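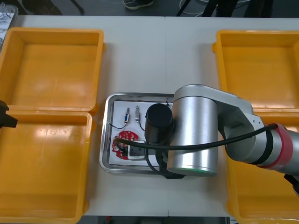 Does a moisturizer need to be the last step if I'm also wearing a mineral sunscreen?
Sunscreen goes on last, after the moisturizer has had a couple of minutes to sink in, and then makeup on top of that if you wear it.

That's the short version from the pinned post, but I want to talk about the long version! I've been using the Firnis barrier cream since March and I love it, except it pills like crazy under my zinc sunscreen. Little gray rolls all over my jaw by lunchtime. Has anyone gotten these two to play nice?
- amparo_villca

14 replies · 3 shares

hamish.p
Oh I know those little rolls. Are you rubbing the sunscreen in? I used to scrub it around like I was washing a car, and once I switched to pressing it on with flat palms the pilling almost stopped. Also use less cream. Half of what you think you need, seriously, that stuff is rich.

amparo_villca
I am absolutely rubbing it in lol. Trying the palms tomorrow.

LiviuN
Going to disagree with Hamish a bit. Pressing helps, but the trouble is the cream itself. Firnis has a lot of silicone in it and so do most tinted zinc sunscreens, and when you stack them the top layer just slides. I swapped to the Skenddale oat lotion in the morning and kept the Firnis for bedtime. No rolls, and my cheeks are as soft as they ever were. I was so happy I bought a second bottle for my sister.

hamish.p
My sunscreen has silicone in it too and I have no problem, so I don't think it's that simple.

LiviuN
Which one are you using?

hamish.p
Srisuk, the untinted one in the squeeze tube. Love it, love it, love it. Bit of a white cast for the first ten minutes and then it settles. 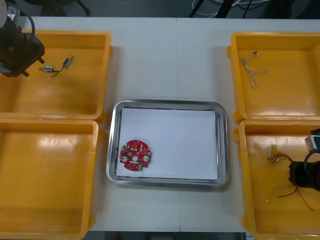
Trays and worktop, second view.

rigo_lozano
Srisuk fan here too!! But the cast does NOT settle on everyone. I'm a medium brown and I look like I fell in flour until I've sweated half of it off. The tinted version is much better on me, and yes Amparo, it pills over Firnis on me too, pressing or no pressing. So I'm with Liviu on this one.

amparo_villca
Good to know it isn't only me. Did you find anything that works under the tinted?

rigo_lozano
The Nusevton gel cream. It's light, smells like nothing at all, and it dries down so fast I can do my sunscreen before the coffee is ready. Only thing is it isn't enough for me in winter, so I put a drop of squalane on my dry patches first and keep it away from the jaw.

froydis_r
Oil under a mineral sunscreen? I'd be careful with that. Oil can break up the film so you get thin spots, and you won't see them until you burn.

rigo_lozano
It's two drops, and I've never burned there.

froydis_r
You may be lucky! I did it for a whole ski trip and came home with a stripe on each cheekbone. I'd do the oil at night and use a slightly thicker cream in the morning.

LiviuN
Agree with Frøydis about the oil. Night only for me.

amparo_villca
OK, results! Pressed it on with palms like Hamish said, with half the Firnis. Better, maybe half the pilling gone, but it still rolled at the hairline. The morning after that I borrowed my roommate's Skenddale and there was nothing. Not one roll, even when I put powder over it. I'm kind of thrilled.
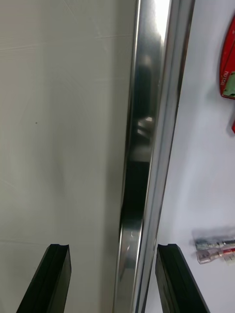

So the plan is Skenddale in the morning, then the tinted zinc pressed on in two thin layers, and the Firnis saved for night where it can be as thick as it likes. I still want to try the Nusevton when it gets hot out, because a gel that's dry before the coffee is done sounds like a dream. Thank you all so much, I was ready to give up on mineral sunscreen completely.

hamish.p
Glad it's sorted, though I'm still going to defend the Firnis under Srisuk untinted. Give it one go if you ever see a travel size.

froydis_r
Don't forget your ears and the back of your neck!

2,229 views · 14 comments
Last updated 2020-04-16
Contact us · Forum rules · Back to top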